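Drukell Ships Renell Hand-Held Gripper Kit for Recording Garment Handling Tasks

February release adds parallel linkage, replaceable fingers and a service plan for textile automation teams

Drukell today announced general availability of the Renell, a hand-held parallel gripper for recording manual handling tasks that will later be performed by a robot arm. The kit is intended for integrators and research groups working with fabric, zippers, straps and other soft goods.

An operator holds the tool and performs the task at a normal bench. A camera on the tool records the fingers and the work between them. The recordings are then used to train a control policy for an arm fitted with the matching Renell end effector, which has the same finger geometry and the same travel.

Soft goods are difficult to automate. A folded edge changes shape when touched, and a zipper is stiff along its length while the cloth on either side is not. Drukell designed the Renell fingers with flat inner faces so that cloth and zipper tape can be held together in a single pinch. 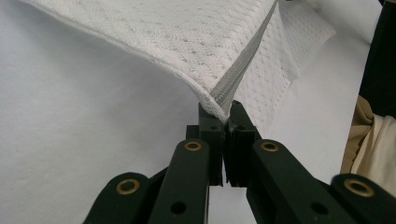 The Renell gripper holding a fold of white textured fabric with a grey zipper.

The fingers are carried on parallel linkage arms with brass bushings at the joints. The arms keep the finger faces parallel through the full 74 mm opening. Bushings are a service part and can be pressed out and replaced with the hand tool included in the kit. Finger blocks are held by screws and can be changed without removing the arms.

"Our early customers wore out the joints before anything else," said Atif Orakzai, head of product at Drukell. "We changed the bushing fit and made the linkage something a technician can rebuild at the bench. The tool had to stay accurate over a long shift – a small amount of play at the joint becomes a visible error at the fingertip."

The Renell was tested before release at Gilani, a contract sewing firm, where operators recorded 401 zipper and hem handling sequences. Gilani used the recordings to prepare a pilot cell for loading jacket fronts.

"Training an operator on the tool was short work," said Gayan Debnath, process engineer at Gilani. "Most of our time went into deciding where on the fabric to grip, and we would have had to settle that anyway."

Recordings are processed in Gredik, Drukell's desktop software, which trims sequences, checks them for dropped video and exports them for training. Gredik is included with each kit for 12 months.

The Renell kit is available now directly from Drukell. The first production run is limited to 50 kits. Replacement fingers and bushing sets are sold separately.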